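Part-time shelf and counter helper wanted - Flivcombe shared kitchen

Posted January 29, 2024

Hi! I'm Oğuzhan Gökçe and I look after the shared kitchen at Flivcombe, upstairs from the Perron bike shop. I'm looking for someone who likes putting things where they go. I mean really likes it, the kind of person who visits a friend, sees the spice drawer and has to sit on their hands.

We have 31 members who cook, snack, test recipes and leave half-finished bottles behind them. They are lovely people and I'd cook with any of them, but they will set a bottle down wherever there's a gap and walk away happy. I've been doing the tidying myself in between the bookings and the ordering, and I've fallen behind, so it's time to pay somebody who'll do it properly.

What you'd be doing

Mostly you'd be looking after the drinks and jars rack and the table it stands on. The rack is a little two-tier thing with pale wood boards and white metal sides, and pretty much everything people reach for in a day ends up on it sooner or later. Syrups, cans, jars, the big white bottle, stuff in boxes. It gets emptied, wiped and set up again every shift, and I'd want you to decide what lives on top and what goes below (I have opinions, but I can be talked out of them).

Then there's the rest of the table. Bowls and mugs go behind the rack, glasses get picked up and washed, fruit goes in the orange basket, and the kitchen scale needs to be clear when somebody wants to weigh something. You'd check dates on jars, top up the soda water, write a short list of what's running low and leave it for me. If a label has come off and you can't tell what's inside, it goes in the "ask" crate by the sink and I send a message around to the members.

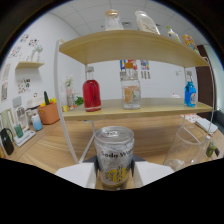
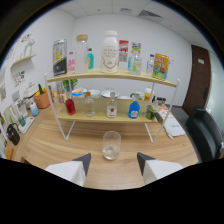 The drinks and jars rack, with the red and blue bottles on the lower shelf both times.

A few things I'm picky about, so you know what you're getting into. The red and the blue bottles stay on the lower board. Glass jars get lifted with a hand around the body, never by the lid - we lost a whole jar of sugar that way and I was finding it in my shoes for a week. Labels face the front. A glass with anything left in it doesn't stay out when you lock up, even if it's only water. And please don't pour two half bottles of something together to save space! I know it's tempting. Members write their names on the bottom and they do notice.

Hours and pay

It's three shifts a week, 2 hours each, starting at 11 in the morning when the breakfast crowd has cleared out. We can shuffle the shifts a bit around classes or another job. Pay is hourly, a little above what the cafes on our street give, and I'll tell you the exact rate when we first talk so you don't have to wait until the end of an interview to find out. You also get free use of the kitchen on your own time, and lunch if I'm cooking, usually something with too many pickles in it.

The job runs through the end of April to begin with. After that we're hoping to open a second room over at Tristgate, and I'd love to have the same person set up the shelves there from scratch.

Who I'm hoping to hear from

You don't need kitchen experience. Grocery stocking, library work, running a stall, keeping a big family's pantry under control - all of that counts with me. You should be okay with being on your feet, with carrying a crate up one flight of stairs (there's no elevator, sorry) and with handling glass all day. There are nuts, dairy and pickled everything in the room, so please think about that if you have allergies. Being able to chat with members while your hands are busy is a big plus. They will ask you where the orange-capped bottle went.

How to apply

Send me a note through the Sornonix job board, where this ad is listed under Flivcombe. Skip the formal cover letter. Tell me which mornings you're free, what work you've done that's anything like this, and how you'd arrange a shelf that six different people use. A phone picture of a cupboard you're proud of is welcome too, but I won't hold it against you if you don't have one.

I'll answer everyone who writes. If it sounds like a fit, I'll ask you to come in for a paid trial shift, and we'll do the rack together with the kettle on.

Oğuzhan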